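Jillness Two-Arm Bench Kit: Acceptance Inspection Checklist
Site: Gastholm
Supplier: Boström
Inspector: Ludger Kasten
Unit no. 3632
Period of review: November

1. Mounting and structure
Frame secured to bench: Pass
Diagonal supports fitted and tight: Pass
Arm bases tightened to supplier's values: Pass
Comment: Two fixings on the right base were retightened before the arms were powered.

2. Reach and shared working area
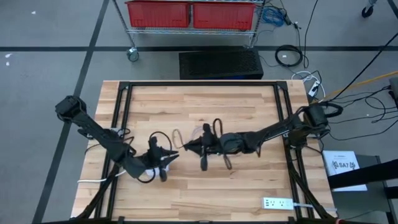 Clearance between the arms is governed by the limits set in the Ulard control software, which were supplied unlocked. The inspector requires them to be locked before handover. With the grippers brought almost tip to tip over the middle of the table, the cable loops at both wrists hang free and should be checked for snagging at each service. Reduced speed was held at 10 per cent for this item.
Collision stop, 5 trials: Pass
Limits locked: Open

3. Cables and floor
Bench cables clear of arm bases: Advisory
Floor cables covered or clipped: Fail
Comment: Cables crossing the floor beside the bench are to be routed under a cover. The supplier has been informed.

4. Handling of mains accessories
Sockets isolated during insertion tests: Pass
Grip force within stated range: Pass
Emergency stop within reach of operator: Pass
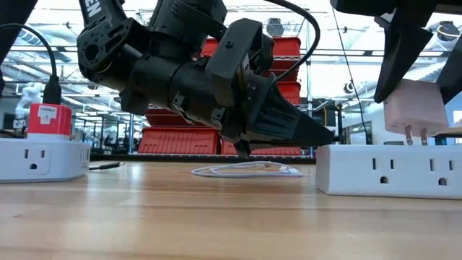 The insertion routine is offered by Boström as an optional service and was reviewed on that basis. Nearly 50 cycles were logged. The site should not run it on live sockets until a written procedure has been agreed.

Result: Conditional acceptance. Items 2 and 3 to be reinspected.
Signed: L. Kasten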